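Accueil Rubriques Opinions Atelier Archives Contact

Contre le carton de câbles en vrac

Dans la plupart des ateliers, le cordon secteur n'a pas de statut. L'appareil porte un numéro d'inventaire, une étiquette de contrôle, parfois une fiche. Le cordon qui l'alimente finit dans un carton commun, avec tous les autres cordons noirs. Je soutiens que ce carton devrait disparaître des procédures de rangement, y compris dans les petites structures.

L'argument habituel en sa faveur est la vitesse. Déposer un câble en vrac ne demande aucun geste particulier. Le temps économisé au dépôt est cependant reporté sur le retrait. Lors du dernier inventaire de l'atelier Hekar, nous avons sorti 158 cordons de quatre cartons. Le démêlage a occupé deux personnes toute une matinée, et 20 cordons ont été écartés : gaine pincée, fiche tordue, section illisible. Ces défauts n'avaient été relevés par aucun contrôle antérieur, faute de pouvoir isoler un câble sans tirer sur ses voisins.

La traction est le second problème. Un cordon pris dans un tas se dégage par la fiche, qui est la partie la plus facile à saisir. L'effort se transmet au manchon, puis aux conducteurs. Les broches, elles, frottent contre les gaines voisines. Un câble correctement lové et posé seul ne subit rien de cela.

Clive Catterall, avec qui j'ai rédigé la procédure Telo, défend une position intermédiaire : le vrac serait acceptable pour les cordons identiques, interchangeables par définition. Je ne le suis pas. Deux cordons de même aspect peuvent différer par la section, et le marquage ne se lit qu'une fois le câble sorti. L'interchangeabilité supposée est précisément ce qui conduit à brancher un cordon léger sur un appareil de chauffe.

Le contenant importe peu. Le carton ondulé convient, à condition d'être peu profond et ouvert sur toute sa surface. Les bacs Saber que nous avions achetés étaient trop hauts : on empilait, et le vrac se reconstituait en quelques semaines. La règle que je propose tient en une phrase : un cordon, un lovage, un emplacement. L'attache vient ensuite, si le câble est assez raide pour se dérouler seul.

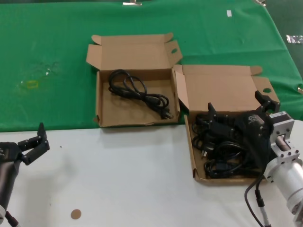

Tillach, le 9 janvier 2025

Entre un carton où un cordon est lové seul, fiche dans l'angle, et un carton voisin rempli de câbles emmêlés, la différence se mesure au contrôle visuel. Dans le premier, la fiche et ses broches s'examinent sans manipulation, et les boucles se suivent du regard. Dans le second, il faut d'abord extraire. Je reconnais que la méthode consomme de la surface et qu'un local étroit ne permettra pas de l'appliquer à tout le stock. On commencera dans ce cas par les cordons en service, et la réserve attendra la révision d'avril.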